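Ukance opens orders for Dusteo surface cleaner in refill form

Ukance has opened trade orders for Dusteo, a neutral cleaner for hard indoor surfaces, in a concentrated refill. The product will be supplied to offices, schools and workshops from February through the distributor Peeters.

Dusteo has a pH of 7 as diluted and contains no dye or perfume. One 65 ml sachet makes 1000 ml of working solution with cold tap water. The sachet is emptied into the bottle first and the water added slowly to limit foam. Diluted product keeps for seven weeks in a closed bottle away from direct sunlight. Bottles should be rinsed before they are refilled, and the date of mixing written on the label.

"Customers were paying to move water by lorry," said Leonie Heitmann, product manager at Ukance. "The formula is the one we already sell ready to use. Only the pack is different."

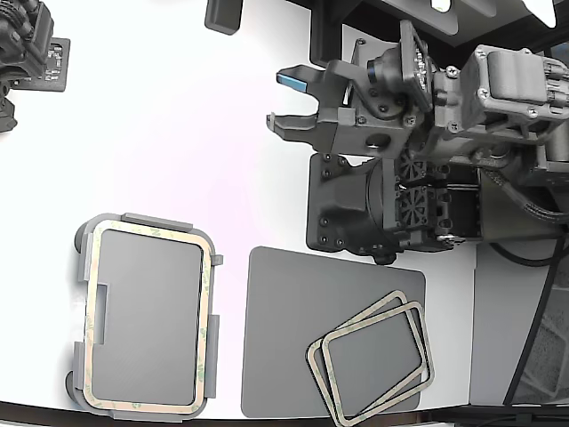 Dusteo is intended for sealed, painted and laminated surfaces, and for most plastics. It should not be used on untreated stone, waxed wood or bare aluminium. The solution is applied to the cloth and never sprayed directly where equipment stands on the surface. On a white tabletop with a machine base on it, the open area is wiped first in straight overlapping strokes, and the strip along the base is then done with a folded cloth that has been wrung out. Screw holes, fan grilles and cables are left alone, and dust in them is removed by a dry method according to the equipment maker's instructions. Surfaces in contact with food must be rinsed with clean water after cleaning.

Ukance has also changed the cloth supplied with the starter pack. The new cloth, sold under the name Irania, has a shorter pile and a stitched edge. It can be washed at 60 degrees without fabric softener. The earlier cloth remains available as a spare until stocks are used up.

"Streaks on white surfaces nearly always come from too much product," said Finn Oltmanns, who leads application testing at Ukance. "A second sachet in the same bottle will make the result worse."

Safety data sheets and a dilution chart for wall mounting can be requested from Ukance or Peeters. Existing account holders can order under their current terms.

Press contact: Silvana Medeiros, Ukance Press Office | © Ukance. All rights reserved. | Back to top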